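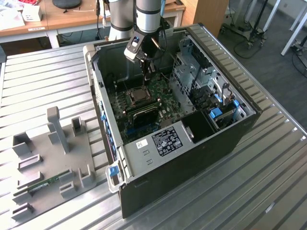
Ticket 842: Desktop tower will not start, internal inspection

Opened: 3 September 2018
Product: Jurari office tower (older model)
Reported fault: no start, fan spins up, nothing on screen
Status: Closed, with reservations

Original report

The machine came on, the fan ran for some 10 seconds, then it went quiet and came on again. This went on until the user pulled the plug. No beeps. The user adds that "the power supply has gone". I have heard that sentence about a great many computers and it has been right for perhaps a quarter of them, so I am treating it as an opinion.

Entry 1

Side panel off, tower on its side on the slatted bench, all leads out of the back. Good light matters more than tools at this stage.

The layout is easy to work with. The board takes up the left and centre, the drive cage is on the right, and the power supply lies across the lower part of the case with its label facing up. The latches and release tabs are blue, so you can at least tell which bits are meant to move. There is a hard drive in the lower bay of the cage.

I looked at the capacitors on the board for bulging tops. Nothing I would swear to. People are too quick to blame capacitors, in my view, and a slightly domed top under a desk lamp has sent more than one decent board to the skip.

Entry 2

Fisasa first-line advice was to "reseat everything". I don't like this advice. If you pull out every part and push it back in and the machine then works, you have learned nothing about which part was at fault, and you will be back here in May doing it again. I did one thing at a time and tried the power after each.

1. Unplugged the hard drive, both leads. Power on. Same loop.
2. Plugged the drive back in, took out the memory. Power on. It stayed on and beeped.
3. Put the memory back in the same slot. Power on. Loop.
4. Moved the memory to the next slot. Power on. It stayed on and went through to the log-in page.

Step 2 is the one worth reading twice. If the power supply had been finished, it would have had no reason to behave itself with the memory out.

Entry 3

Reply from the parts desk at Asadi, who had already been sent the user's report by somebody: they recommend a new power supply and have quoted for one. I asked what they based this on. The answer was that "it usually is". I have declined the quote.

To be fair to them, I did then test the supply. Readings on the main plug were steady with the machine idle and with it busy. That does not prove it will be steady next year, but the reading is what I have and the guess is what they have.

Entry 4

Left running with the memory in the second slot. No restarts during the afternoon. Shut down and started again several times, cold and warm. No loop.

Moved the memory back to the first slot to see whether the fault would return. It did, on the second start. Blew out the slot, wiped the contacts on the module with a dry lint-free cloth, tried again. Three good starts and then the loop. I am calling the slot bad — or the board near it, which comes to the same thing for our purposes.

I know there is a popular fix that involves a pencil rubber on the contacts. I did not do it. The same module works perfectly well one slot along, so I can't see what the rubber is supposed to be curing.

Entry 5

The user asked whether a Brurkeo clean-up program would have prevented this. No. It tidies files. It can't reach a memory slot, whatever the box says about "total PC health".

The user also asked about replacing the processor "while it is open". The processor has done nothing wrong. I left it alone in its socket and would suggest everyone else does too.

Work done

Memory moved to the second slot. First slot marked on the inside of the side panel as not to be used. Drive leads checked and pushed home. Power supply tested, not replaced. No parts fitted.

If it comes back

Please don't begin with the power supply. Go in this order:

Check that the memory is still in the second slot and that both end clips are shut.
Start it with no memory fitted. If it beeps and stays on, the supply is probably fine.
Start it with the drive unplugged. If that changes nothing, the drive is not your problem.
Only then put a meter on the supply and write the readings in this ticket, please. The last three tickets I picked up from this office said "tested OK" with no numbers at all, and I have no idea what was tested.

Closing note

I have put this down as fixed because the form has no box for "works, cause likely but not certain". One bad slot explains all I saw on the bench. It doesn't explain the user's remark that the trouble began after the desks were moved, and I would like to know whether the tower was dropped. I have asked twice and been told it was "carried carefully". Ticket to be reopened under the same number if the loop returns.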